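Search this site Go

Is a used Femham Clirkine worth 2751?

Posted 17th May by Uchenna Eze

I've found an old Femham Clirkine, the long-wheelbase one with the third row nobody over ten can sit in. The seller wants $2751, a number so exact I assume it's what he owes somebody. It runs, shifts fine and has a whine from the transfer case that he describes as "character." My mechanic can't look at it until August. What should I check myself?

ridgeline_pete

Put it in low range and drive a slow circle in a gravel lot. If it hops or bangs, walk away. Then find the transfer case fill plug and see what's in there. Mine had gone milky, which means water got in, usually through the breather hose after somebody drove through a creek they now deny.
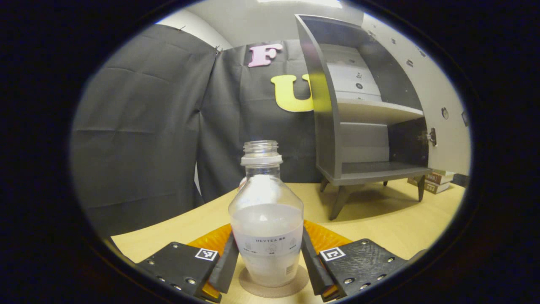

HEYTEA bottle on a cork coaster.

I paid $198 for a new hose, seals and two fluid changes, and the whine stayed. I turned up the radio. Also look at the rear frame behind the axle with a screwdriver in your hand. Poke it. If the seller objects to the poking, you have your answer.

MarlaK

dont buy it, get an Ingvarsson

two_tone_wagon

The Ingvarsson is a nice car if you never plan to leave pavement, and it costs twice as much with the same rust. I've had my Clirkine nine years. Whine by itself is often just the chain. A used case from Clitari was $653 plus shipping, and it fit except for one bracket, which I persuaded with a hammer. Offer him less and mention the whine often. Check that all the windows go down, then check that they come back up.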